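Report on the Site Visit to the Clalton Open Day

Course project, Introduction to Automation
Submitted by Máté Deák

1. Purpose of the Report

The course requires each student to visit a working automation facility and to report on one demonstration in detail. The report is expected to cover the arrangement of the visit, the equipment and the task shown, the student's own observations, and the bearing of the visit on the student's term project. My term project concerns the sorting and folding of small household linens, and I therefore asked to be placed on the list for the Clalton open day, where a towel handling demonstration had been announced.

Permission to attend was granted by the department in May. The open day was held on a Saturday, and visitors were admitted in groups. Our group was assigned the second session of the morning.

2. The Host and the Program

Clalton operates a development shop for handling equipment used in laundries, hotels and care homes. The company does not build robot arms. It buys them, fits them with grippers, and writes the programs that run them. Two partner firms also took part in the open day. Tristard presented a conveyor and bin system for sorting clean linen, and Lova presented a set of training materials for laundry staff who will work beside automated stations.

The program began with a safety briefing. Visitors were asked to leave bags and coats in the front office, to stay behind the floor tape at each station, and to hold questions until the operator had stopped the machine. The briefing was short and clear, and the rules were followed by everyone in our group. We then visited the Tristard line, the towel station, and the Lova table, in that order. The session lasted 90 minutes, of which the towel station took up the largest part.

This report deals mainly with the towel station. The other two stations are described briefly in Section 6.

3. The Task Demonstrated

The task was explained to us as follows. A hand towel is placed on the table in no particular shape. The arm must take hold of it, lift it, and lay it down again in a flatter state, repeating the action until the towel is open enough to be folded. Folding itself was not part of the demonstration. The operator stated that folding a flat towel is the easier half of the job, and that most of the shop's effort over the past year had gone into the opening step.

The reason for the difficulty was set out in some detail. A rigid part, such as a bottle or a box, has one shape, and a program can be told where to hold it. A towel has no fixed shape once it has been dropped. Its corners may be hidden beneath it, and an edge that seems to be on top may be the side of a fold. If the gripper closes on two layers instead of one, the towel rises as a bundle and comes down much as it was before.

The operator also explained the choice of terry cloth. The looped surface gives the fingers something to catch, which helps with the first hold, but the same loops cling to one another and keep the folds from sliding apart. Smooth napkins, we were told, behave in the opposite way: they are harder to pick up and easier to spread.

4. The Station and the Work at Hand

The table at the station is covered with a dark green cloth that hangs down at the sides. The arm is red and black and reaches down over the table from above, with a stand behind it. It carries a gripper with two black fingers. We were told that the cloth was chosen for two purposes. It gives a strong contrast with light-colored towels, and it lets the fingers come close to the surface without striking a hard tabletop.

The operator placed the first towel by dropping it from a low height. Each attempt then followed the same order. The arm moved over the towel and paused, the gripper was lowered toward a raised part of the fabric, and the fingers closed. The pause was longer than I had expected. According to the operator, this is when the program compares the possible grasp points and selects one, and no effort had yet been made to shorten it.

One part of the explanation concerned the woven band found on many hand towels. The band is smoother than the rest of the towel and runs straight across it, so it can be used as a guide to how the towel is lying even when the corners cannot be found. Where the band bends over a fold, the program can estimate the direction of the layer on top. I had not considered this in my own project plan, and I have since added it.
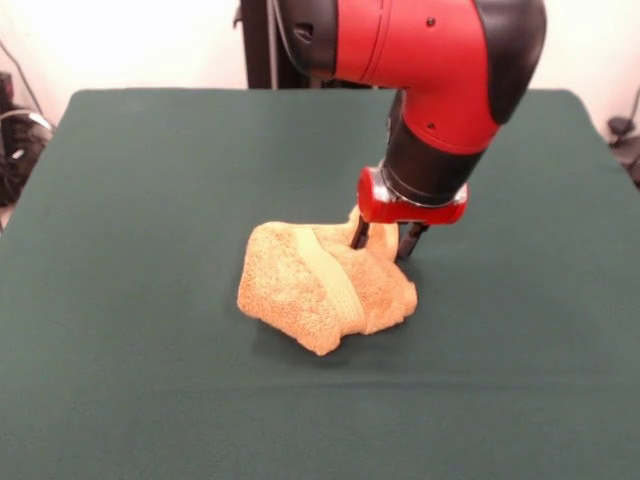

5. Observations

5.1 Choice of grasp point

In the attempts I observed, the gripper went to a raised fold more often than to an edge lying flat on the table. The operator confirmed that this was intended. A flat edge requires one finger to slide underneath the fabric, and the fingers now in use are not shaped for it. A thinner set is planned.

5.2 Two-layer grasps

Several attempts ended with the towel lifted as a bundle. In these cases the arm set the towel down, moved away, and started again from a different point. No one stepped in to straighten the fabric by hand. The company keeps a log of such attempts. We were shown one page of it, covering 192 attempts, of which 37 were marked as two-layer grasps. The operator advised us not to treat these figures as a measure of the finished system, as the grasp program had been changed partway through the log.

5.3 Speed

The station works slowly in comparison with a trained person. The operator estimated that around 1000 towels would have to pass through the station before the settings for a single towel type could be considered stable. A new towel type, with a different weight or pile, would need part of this work to be repeated.

5.4 Behavior of the audience

It may be noted that visitors tended to regard any attempt that did not open the towel as a breakdown. The operator had to explain more than once that repeated attempts are part of the method. A printed notice at the station would have been useful, and I made this suggestion on the comment card.

6. Other Stations

The Tristard line moved folded linen past a reader and into bins. It ran without interruption while we were present. The items were of uniform size and had been folded before they reached the belt, so the problem treated in Section 3 did not arise. The line would be of interest to students whose projects deal with conveyors or labeling.

At the Lova table we were given a sample lesson for new staff. It covers stopping a machine, clearing a jam, and reporting a fault. The language was plain and the lesson could be read in a few minutes. A copy is included with the paper version of this report.

7. Questions Put to the Operator

The group was allowed a short period for questions. I asked whether two arms would make the opening step easier. The answer was that a second arm would help greatly once one corner was held, but would add cost and would require both arms to be kept out of each other's way. The shop prefers to learn how far a single arm can be taken first.

Another student asked whether wet towels had been tried. They had been tried once, and the trial was ended early because the fabric was too heavy for the grip force then in use.

A third question concerned the name Gál, which appeared on the control screen. It is the working name of the grasp program and has no connection with the maker of the arm.

8. Bearing on the Term Project

As a result of the visit, the following changes have been made to my project plan.

The work surface will be covered with a dark cloth in place of the bare white board originally proposed.

The first trials will use terry hand towels of one type only. Napkins have been moved to the second stage.

Two-layer grasps will be recorded as a separate result and will no longer be counted together with missed grasps.

The position of the woven band will be noted by hand at the start of each trial, so that its value as a guide can be checked later against the results.

The schedule has been extended by one week to allow for these changes. My supervisor has approved the revised plan, subject to a review of the recording sheet before the first trials begin.

9. Acknowledgments

I thank the staff of Clalton for receiving our group and for answering questions at length, and the department office for arranging travel.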